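Workshop notebook | Filed under: Bench notes, Adhesives

21 May 2021

Second round of the label adhesive trial for the Pirnby order. The Iyamu paste is still the one to beat. Spread it on 30 paper tags this morning, brush only, no roller, and hung them on the line by the north window. Room was damp. The first tags I took down had curled at the long edge, same as last time, so the curl comes from the paper and the paste is fine.

Switched to the heavier stock from Brukelia, batch 3921. Much less curl. It takes longer to grab and you have to hold the corners down with a thumb. On painted metal it slid when I pressed too hard. On bare plastic it stayed where I put it.
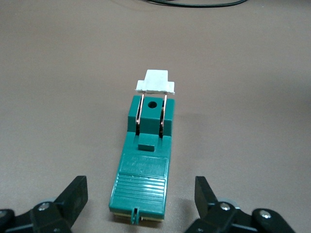
Thinned the paste with water for the next lot, 70 parts paste to 30 water. Brushes on better but soaks through, and the ink feathered on anything written in felt pen. Pencil and the rubber stamp were both fine. I would not go thinner than this.

Peel test at the end of the day, by hand. The full-strength tags tore before they let go. The thinned ones lifted clean if pulled slowly from one corner – could be useful for the tags Uta wants to change every season, but that is a different job and I haven't priced it.

Left to do:

- Cut 6 more strips of the heavy stock along the grain and 6 across it. I think the grain is the whole curl problem.

- Try the stamp ink on the back of a pasted tag, in case it bleeds through.

- Put one set of small tags on curved plastic and leave it alone over the summer. Check in September. 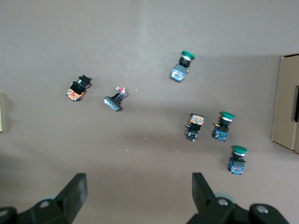 - Wash the brushes properly. The wide one went stiff overnight and is shedding.

- Ask Brukelia if the heavy stock comes in cream. White shows every fingerprint.

Paste jar is on the lower shelf with the lid taped. Don't use the open one next to it, it has gone sour.

We use cookies to remember your settings on this site. Accept | Manage preferences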